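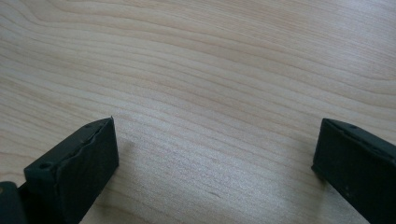

Pallano lässt die Tischplatte in Ruhe

Möbelhersteller bringt den Esstisch Lotardale auf den Markt und verzichtet auf Tischdecke, Glasauflage und Entschuldigungen

Jellemine, 19. Juni 2023 – Der Möbelhersteller Pallano nimmt einen Esstisch ins Programm, der vor allem aus einer Oberfläche besteht. Lotardale heißt das Modell, ist 180 Zentimeter lang und hat weder Auszug noch Schublade noch eine Ladestation für Telefone. Wer sein Telefon auf den Tisch legen möchte, darf das weiterhin tun.

Die Platte ist hell, irgendwo zwischen Creme und Beige, mit einem Stich Pfirsich, über den im Haus länger gestritten wurde als über den Preis. Die Maserung zieht in langen Wellen über das Holz, dunklere Bänder wechseln mit fast weißlichen Streifen, stellenweise drängen sich die Linien zu engen Bögen. Pallano hat darauf verzichtet, dieses Muster zu begradigen. Der Vertrieb hatte es vorgeschlagen und dafür das Wort »ruhiger« verwendet.

»Wir haben elf Entwürfe gezeichnet, und bei jedem ist etwas weggefallen«, sagt Muthoni Mugo, Leiterin der Produktentwicklung. »Beim letzten wollte jemand noch die Beine streichen. Da haben wir aufgehört.«

Die Oberfläche wird nach dem Schleifen geölt und behält einen schwachen Glanz. Im Gegenlicht legt sich ein heller Schimmer über das Holz, in dem die Maserung etwas verblasst; wer dort Zeitung liest, rückt ein Stück. Hochglanz ist nicht lieferbar, auch nicht gegen Aufpreis, auch nicht für den Schwager.

Mit Kratzern geht das Unternehmen entspannt um. Ein kurzer grauer Strich auf einer hellen Platte fällt auf, und zwar zuerst der Person, die den Tisch bezahlt hat. Die beiliegende Pflegeanleitung rät, zunächst mit einem feuchten Tuch zu prüfen, ob es sich um Schmutz handelt. Bleibt der Strich, ist es ein Kratzer, und die Anleitung geht zum nächsten Absatz über. Dort stehen Schleifvlies, Öl und der Hinweis, immer in Faserrichtung zu arbeiten. Der frühere Anhang über Kinder, Gabeln und Hausaufgaben mit Zirkel wurde aus Platzgründen gekürzt.

In der Erprobung stand der Tisch seit März in der Kantine des Werks und hat dort nach Angaben des Herstellers rund 700 Mittagessen überstanden, darunter mehrere mit Roter Bete. Die Platte wurde danach einmal nachgeölt und steht heute wieder in der Kantine, weil die Belegschaft sie nicht mehr hergeben wollte. Der alte Tisch ist jetzt im Lager und trägt Kartons.

Zum Lotardale passt die Sitzbank Orlandini, die in derselben Holzauswahl gefertigt wird. Dieselbe Holzauswahl bedeutet nicht dieselbe Maserung. Kundinnen und Kunden, die eine exakte Fortsetzung der Wellen von der Platte bis zur Bank wünschen, werden freundlich beraten und dann enttäuscht.

Lotardale und Orlandini sind ab sofort im Fachhandel bestellbar. Die Lieferzeit beträgt 12 Wochen. Muster der Oberfläche in Postkartengröße verschickt Pallano auf Anfrage kostenlos. Sie sind als Untersetzer nicht vorgesehen, werden nach Kenntnis des Hauses aber überwiegend so verwendet.

Pressekontakt: Pallano, Produktentwicklung, Muthoni Mugo, Jellemine. Abdruck honorarfrei, Beleg erbeten.

Zuletzt aktualisiert: vor der Mittagspause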